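Merkico WG-2 Wrist Camera and Two-Finger Gripper Kit

Home > Kits > End effectors > WG-2

Order code 2649-W
In stock at the Wullthorpe counter. Page revised 30/11/2018.

Overview

The WG-2 is a parallel two-finger gripper with a camera mount at the wrist, supplied as parts for assembly on a home bench or in a shared workshop. It fits the Mathias desktop arm without an adapter. Arms from other makers need the blank flange plate, sold separately, which the builder drills to suit.

Specifications

Stroke: 83 mm
Finger length: 37 mm
Mass, assembled, with camera: 194 g
Fingers: black, rounded tips, grained surface
Drive: one servo, rack and pinion
Supply: 6 V DC
Camera: fixed focus, USB

In the kit

Two fingers, two racks, pinion, servo, camera and bracket, flange plate for the Mathias arm, cable, hardware bag. Controller board and power supply are not included.

Assembly

Hand tools only. No soldering. The racks must be meshed with the pinion at mid stroke before the cover goes on. If the fingers meet off center, remove the cover and shift one rack by a tooth. Tighten the bracket screws last, after the camera has been aimed so that both fingertips show in the lower part of the picture. Route the cable on the outside of the wrist with enough slack for full rotation.

Use

The kit was developed on the Rerkberg workshop bench for handling light plastic containers and folded card. Thin upright edges should be approached with the fingers centered on the edge. Overexposure is common on white parts under a bench lamp; set exposure manually and move the lamp to one side. Black work surfaces give poor separation from the fingers, and a mid-gray mat is preferred where finger position is to be read from the picture.
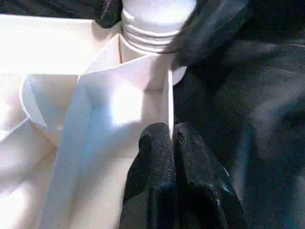 Wrist camera view: fingertips at a thin white edge, threaded bottle neck behind.

Spares and options

2649-F Finger pair
2649-R Rack and pinion set
2649-B Camera bracket
2649-P Blank flange plate

Notes

Firmware for the controller board is downloaded separately. Kits ordered before December were supplied with the shorter cable; the longer one fits without changes. Not rated for food handling or for use near liquids. Returns are accepted on unassembled kits only, with the hardware bag unopened.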